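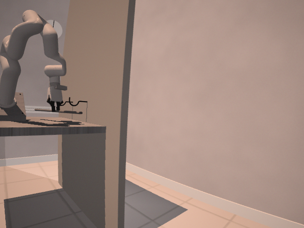 Simulated arm at the table, gripper down over the thin rod, with the wavy wire off to its right.

Reviews > Robotics Software > Simulation and Planning > Mornell 2

News Reviews Guides Forum Subscribe

Mornell 2 review: a good planner with a fussy contact model

Mornell 2 is a motion planning and simulation package from Diloritz, aimed at small labs and integrators who want to test manipulation code before it goes near hardware. I've been using it since February on a thin-object handling project we call Jetness. The work is mostly rods, wire and other slender parts that sit close to a tabletop and are a nuisance to grasp.

Installation was simple. The Linux package went on cleanly, the licence server found itself, and the sample scenes opened. Windows is supported for viewing and editing only, so if your planning machine runs Windows you'll need a second box. The manual mentions this in a footnote. It should be on the download page.

The scene editor is better than the one in the previous version. You start with a furnished room, drop in a table and an arm, and the collision shapes are generated for you. The room comes with tiled floors, baseboards and a light you can move. I thought this was decoration until I ran our perception module on the rendered views. Shadows from the thin parts break up across the tabletop, and our old segmentation code labelled several of them as objects. We would have missed that on a plain grey background.

Automatic collision shapes are fine for tables, walls and panels. They are poor for wire. By default Mornell wraps a bent wire in one convex hull, so the planner treats all the open space inside the curves as solid and refuses to go near it. You have to switch the part to segment mode by hand and set the segment length. Once that's done it behaves properly, but the setting isn't remembered when you re-import the part.

Planning is the strong point. I ran a batch of 3,012 grasp queries against our rod and wire scenes, with the start pose and the object pose both randomized. The planner returned no path on 553 of them. I went through a good share of the failures and most were fair: the rod was too close to an edge, or the fingers couldn't get down on either side without touching the wire. The failure report names the colliding pair and the joint values, and you can load that pose straight into the viewer. I used this more than any other feature.

Approach constraints are easy to write. For a straight-down approach you give an axis, a distance and a tolerance, and the last part of the motion stays on that line. Changing the tolerance doesn't require a rebuild of the scene. Path smoothing is on by default and occasionally rounds off the corner where the approach begins — turn it off for that stretch if your clearance is tight.

The contact model is where I lost time. With the stock settings, a thin rod between two fingers will creep or spin when the gripper closes. Two changes fixed it for us: a smaller physics step and the torsional friction option, which is off by default. The smaller step makes everything slower, and a long batch that used to finish by lunch now runs until the end of the day. If you only need collision checking, leave the physics alone.

Controller support is reasonable. Position and impedance modes are both included, and you can load your own controller as a shared library. The Python interface covers nearly everything in the editor. The exception is lighting, which can only be changed through the scene file. I wrote a short script to edit the file between runs and it has worked well enough.

I also tried the same scenes in Ngubane, which we used before. Ngubane handles contact with thin parts better out of the box and costs less. Its planner reports are a single line saying the query failed, and the rendering is too flat to be any use for perception testing. For pure grasp physics I'd still consider it.

Support answered both of my tickets. The wire import problem is on their list, with no release named. The friction defaults are staying as they are, but they've added a note to the manual.

I'd recommend Mornell 2 for planning work and for checking perception and planning together. Budget a few days for tuning contact if your parts are thin, and keep a copy of your segment settings somewhere outside the project file.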